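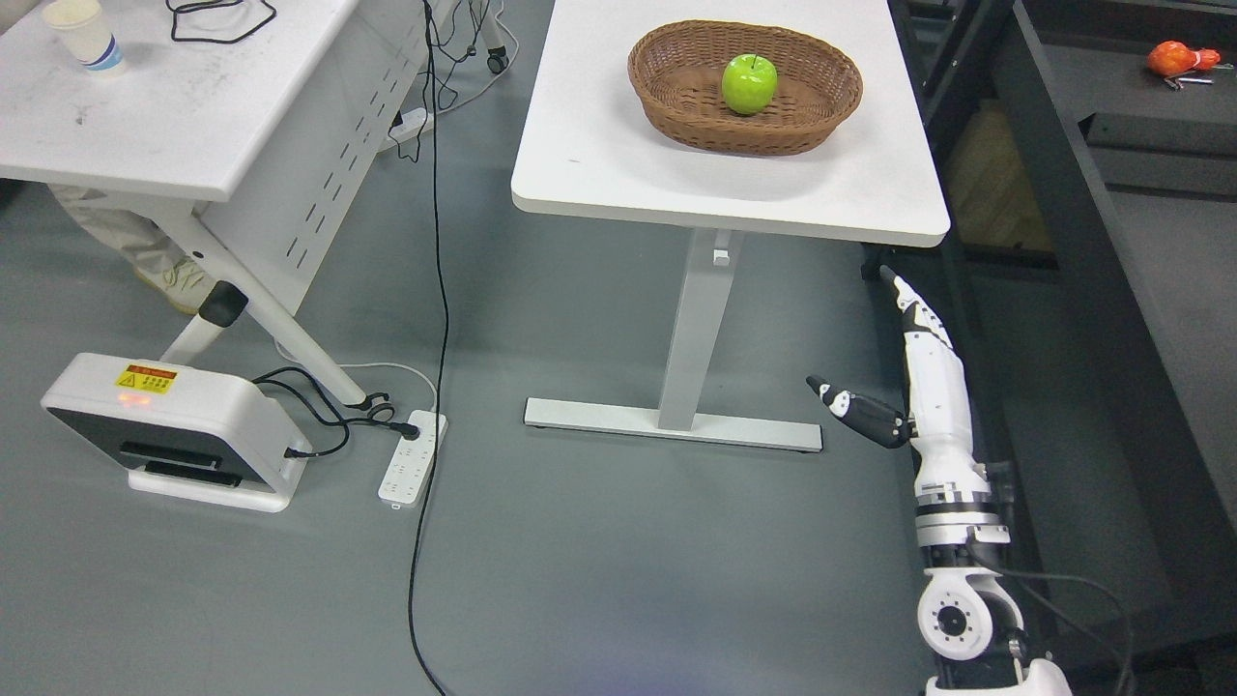
**marmaladeskies** wrote:

I'd push back a little on skipping Clarkness, if you don't mind a long answer from a person who has stayed there more than once! You said upthread that it's all tour groups now and there's no point going until things calm down. I was there last September and yes, the harbor end was packed from breakfast on, but we walked ten minutes uphill and had a whole street of cafes nearly to ourselves. The groups come in on the coaches, do the waterfront and the glass shop, and they're gone again by four. If you sleep in town you get the evenings, and the evenings are the best part (the light on the water, the bakery selling off its rolls cheap, people out with their dogs).

What I would skip is the combined ticket. We paid for it and used half.

---

**old_suitcase** wrote:

Thanks, that's kind of you to write all that out. I may have been too hard on the place. My last visit was on a day when three ships were in, and we stood in line so long for the funicular that my wife finished her library book.

My question was really about the new visitor fee, though. Has anyone paid it yet? The tourism office page says one thing and our hotel says another.

---

**tidepool_annie** wrote:

We paid it! It was added at checkout, per room and not per person, and the desk clerk had a printed sheet about it that she was clearly tired of handing out. I didn't mind. The paths above town were in rough shape two years ago and they've been fixed up beautifully, with new railings all the way to the lookout, and I'd like to think some of our money is in there.

Ask your hotel whether they've included it in the quote. Ours hadn't.

---

**gravelroad** wrote:

I'm going to be the grump here. I don't believe the fee goes to the paths. The town had 923 hotel beds when I started going and the council has since approved a hotel at the Vitus end with 352 rooms in one building. That's who the fee is for. They'll spend it on advertising to fill those rooms, and then everyone will wonder why you can't get a table in July.

I love the town, I've been going since my kids were small, and I'd pay double if I thought it would stay the way it is.

---

**marmaladeskies** wrote:

gravelroad, I do see where you're coming from, and I felt the same about the town where I grew up. But I talked with the woman who runs the guesthouse we use, and she's all for the new hotel. She turns people away all summer and they end up driving to Zarthorpe, where they spend their money on dinner too. She'd like them to stay close by and have dinner on her side of the hill. I don't think a town can be kept just so for those of us who found it first, much as I'd enjoy that.

The advertising part worries me a bit too, I'll give you that.

---

**gravelroad** wrote:

Your guesthouse lady has a good point about dinner. She may feel differently once the big place opens its own restaurant. We'll see.

---

**pennywhistle3** wrote:

Can I sneak in with a practical one? We're two adults and a grandmother who doesn't do hills. Is it silly to base ourselves in Zarthorpe and come over for the day? The Herath ferry pass looks like good value, but I can't work out if it covers the early boat.

---

**tidepool_annie** wrote:

Not silly at all, Zarthorpe is flat as a plate and the rooms are bigger. The Herath pass did cover the early boat when we used it, but you had to go to the window and get a paper boarding slip first, even with the pass on your phone. Go a little ahead of time, as there's only the one window and everybody in front of you will have a question. There's a bench inside for Grandma.

Coming back, aim for the boat before the last one. The last one fills up, and I've seen people left on the dock looking very sorry for themselves.

---

**old_suitcase** wrote:

I wrote to our hotel after reading Annie's post and she was right, the fee wasn't in the quote. They've sent a new one. We're going to book it anyway, four nights, uphill side, and I've told my wife to pack two books.

marmaladeskies, which street were the cafes on? I've been over the map twice and I can't tell which one you mean.

---

**marmaladeskies** wrote:

Oh, I'm so glad you're going! I never did learn the name of it. Go up the steps beside the post office, turn left at the pharmacy and keep walking until you smell coffee. The one with the blue awning does a plum cake, but they run out early, so go there first and see the church after.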